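Koster buys the old bakery in Kultcombe, and I already have opinions

February 2, 2018 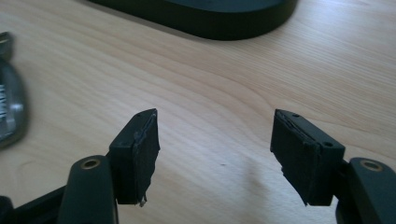 So when does the new shop open? The doors are set to open in the spring, once the ovens have been checked and the front window has been replaced.

I got that from Hedvig Sjöberg, who runs Koster over in Ustberg and has been baking there since before I could drive. I caught her on the sidewalk outside the old place on Mill Street this morning with a tape measure in one hand and a phone in the other, and she was nice enough to talk to me for ten minutes in the cold. The sale went through at the end of January. She wouldn't tell me the price (I asked twice) but she did say it was less than she'd feared.

If you're new in town, the bakery on Mill Street was run by Gijs Van Rooij until he retired, and it has been dark ever since. His son Sem kept the building heated and paid the bills and turned down two offers, one of them from a phone store. "I didn't want to walk past it and see chargers in the window," he told me. I can't argue with that! I bought my first cinnamon roll in there, and my sister's wedding cake came out of that back door in the rain.

Koster plans to bake rye and white every morning, with sweet stuff from Thursday through Saturday to start. Six people will work there, and four of those jobs are still open. Hedvig would love to hear from anybody who doesn't mind getting up at three. You can drop a note through the mail slot or stop by the Ustberg shop and ask for Jelle Brouwer, who is handling the hiring.

The part I was most curious about was the bread itself. Gijs's brown loaf had a following, and 507 people signed the sheet at the library last year asking for a bakery to come back, plenty of them with a note about that loaf in the margin. Gijs has handed over the recipe. He has also said he'll come in for the first week to make sure it's done right – Hedvig laughed when she told me that, but she's clearing a locker for him.

One thing still needs sorting out, and that's parking. Jamila Sivakumar, who has the flower shop next door, is all for the bakery but says the delivery van can't block the alley like it did in the old days. She and Hedvig are meeting next week to work out the hours. Folks coming in from Skiltelbridge will probably want to use the lot behind the church anyway.

Once I have an opening date I'll post it. I'm told there will be free coffee that morning, and I plan to be in line early.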